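Section 6: Drying Towels and Cloths

This section covers bath towels, hand towels, kitchen cloths and cleaning cloths in the Elitz vented dryer. For shirts and other clothing, see Section 5. For bedding, see Section 7. Read the safety notes in Section 1 before you use the dryer for the first time.

6.1 Before you start

The dryer must be level, connected to its vent hose and plugged into its own outlet. If you have just moved it, let it stand upright for 15 minutes before you turn it on.

Check the care label on each item. Most towels that are 100 percent cotton can be dried on the Towels program. Some cleaning cloths are made from synthetic fibers and need the Low Heat program. If the label has come off or can't be read, use Low Heat.

Caution: Never dry cloths that have been used with cooking oil, wax, furniture polish, paint thinner or gasoline, even if they have been washed. Oil left in the fabric can heat up and catch fire after the program has ended.

Caution: Do not dry anything with a rubber or foam backing. This includes most bath mats.

6.2 Sorting

Sort by thickness first and color second. A thin kitchen cloth dries long before a heavy bath towel does, and if the two go in together, the moisture sensor may stop the program while the bath towel is still damp at the hems.

1. Put bath towels and bath sheets in one pile.
2. Put hand towels, washcloths and kitchen cloths in a second pile.
3. Put synthetic cloths in a third pile. Keep them away from cotton towels that shed lint.
4. Set aside anything new. New towels go in on their own for the first few loads.

Light towels in the 400 g/m² range can go in with the hand towels. The weight is often printed on the packaging, less often on the label.

6.3 Loading the drum

1. Open the door and look inside the drum. Small items such as socks sometimes stay behind from the last load.
2. Pull out the lint filter, clean it, and push it back in until it clicks.
3. Take the towels from the washer one at a time and shake each one out. A towel that goes in twisted will often come out twisted, with a wet core.
4. Place the towels in the drum without pressing them down. Half full is right for bath towels. Hand towels can go up to the line marked on the back wall.
5. Check that nothing is caught in the door seal, then close the door. You will hear the latch.

Note: A single bath towel tends to stick to the drum wall and may not pass over the sensor. If you have just one to dry, use Timed Dry.

6.4 Choosing a program

Turn the dial to the program you want. The display shows an estimated time, which changes during the first part of the program as the sensor takes its readings.

Towels
For cotton towels that have been through a full spin. This is the hottest program. The air entering the drum is limited to 149°F.

Low Heat
For synthetic cloths and for cotton blends with decorative borders. It takes longer. The Extra Dry option is not available.

Timed Dry
Runs for the time you set, whatever the sensor reads. Use it for a single item or to finish a load that is still damp in places.

Air Only
Tumbles without heat. Use it to loosen towels that have gone stiff on the line. It will not dry a wet load.

To set the dryness level, press the Level button until the light moves to Damp, Normal or Extra Dry. Normal is suitable for nearly all towels. Choose Damp if you plan to finish them on a rack.

Press and hold Start until the drum begins to turn. A short press only wakes the display.

When the program ends, take the towels out and spread each one on a flat surface for a moment before folding. Feel the hems and the corners. These are the last parts to dry, and damp corners folded to the inside of a stack will make the whole stack smell.
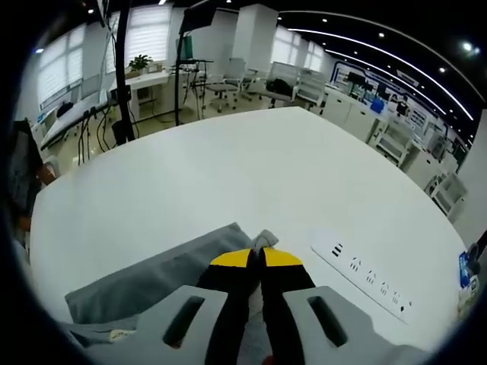

Ertuğrul Tatlı: My thick towels always came out with damp edges on Normal. I tried Extra Dry and they felt like cardboard. What worked was going back to Normal, stopping the dryer halfway, shaking everything out and starting it again. It takes a minute and the edges are dry now. I have the older model with the round Start button, but I think the sensor is the same one.

Stopping the dryer partway is safe on all models. Open the door and the drum will stop by itself. After you close the door, press and hold Start again. The program continues from where it left off, and the time on the display may go up a little. On models with the round button, you also need to confirm the program by pressing Level once.

If the hems are still damp after that, the load is probably too big or the washer spin speed is too low. Try a smaller load before you change the dryness level.

6.5 Cooling down

Every heated program ends with a cool-down. The drum keeps turning but the heater is off. Wait for it to finish.

If you stop the dryer before the cool-down, remove the towels right away and lay them out so the heat can escape. Do not leave them in the drum and do not put them in a basket in a pile.

If you can't be there when the program ends, turn on Tumble Guard. The drum will turn for a few seconds every so often until the door is opened. Tumble Guard is off by default. To turn it on, hold Level and Delay together until the light comes on. You will have to do this again after a power cut.

6.6 Folding and storing

Fold towels once they have cooled. Fabric folded warm holds a crease, and thick pile can flatten along the fold line.

1. Clear a table that is bigger than the towel when it is fully opened.
2. Lay the towel down with the label side facing you. Pull the corners out until the edges are more or less straight. Towels shrink unevenly, and an old one may never lie square.
3. Take hold of one long edge and bring it over to meet the other. With large towels it helps to hold the edge in the middle as well as at the corner, or the fabric will sag and the fold will drift.

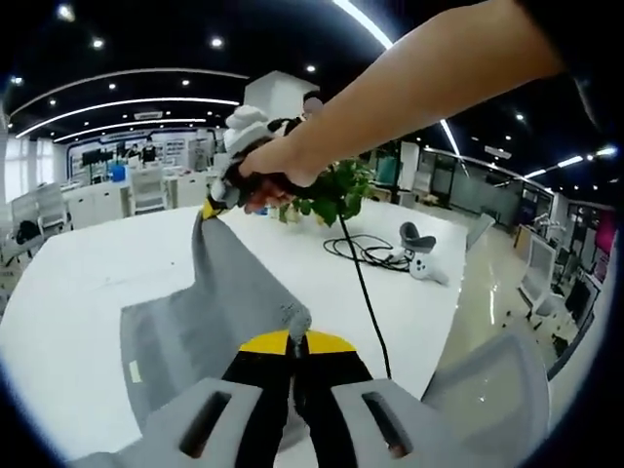
4. Smooth the fold outward from the middle with a flat hand. Do not press hard on the pile.
5. Fold in half again from the short end, then once more if your shelf is shallow.
6. Stack with the folded edges facing out.

Leave some room above and behind the stack. Closets on an outside wall can be cold, and towels pushed up against that wall pick up moisture in winter. If you live in a damp area, leave the closet door open for a while after putting away a fresh load, especially from October on when the heating comes back on and windows stay shut.

Put the newest stack at the bottom or the back so that the same few towels don't get all the use.

Note: The Gravuma shelf insert (sold separately) fits closets up to the depth given on its box. It is not designed to sit on top of the dryer. For a shelf above the dryer, use the Etov stacking bracket, and see Section 11 for the clearance you need.

6.7 Keeping towels soft

Stiff or scratchy towels are usually a washing problem. Too much detergent is the most common cause. The leftover soap dries in the fibers and no dryer program will take it out.

Wash the towels once with no detergent at all, on warm, with an extra rinse if your washer has one. Dry them on Normal. If they are still stiff, repeat. In hard water areas this may take several washes.

Do not use fabric softener sheets on every load. They leave a film on the towels, which then soak up less water, and the same film builds up on the moisture sensor. If you do use sheets, wipe the sensor bars with a damp cloth and a little white vinegar every month. The bars are the metal strips just inside the door.

Loose threads and pulled loops should be cut with scissors close to the surface. Don't pull them. Before you put a towel back into use, open it out and look over the pile for snags, stains and worn spots along the edges. Towels that have gone thin in the middle can be cut up for cleaning cloths. Hem them first or they will fill the lint filter.

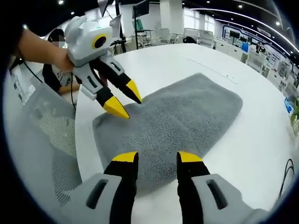 6.8 Problems and what to do

The program ends and the load is still wet
The filter may be blocked or the vent hose may be kinked. Clean the filter, pull the dryer forward and check the hose along its full length. If the load is very small, use Timed Dry.

The towels are covered in lint
New towels shed for the first few loads. If older towels are affected, the filter may not be seated properly. Take it out and push it in again until it clicks.

There is a burning smell
Turn the dryer off, unplug it and leave the door closed. Do not use it again until it has been checked. Call Ekinci Service at the number on the back cover. The phone line is open until 5 p.m. and closes at noon on Friday.

The display shows F4
The sensor can't get a reading. Wipe the sensor bars, let them dry and start the program again. If F4 comes back, call service and have the model number ready. It is printed on the plate inside the door.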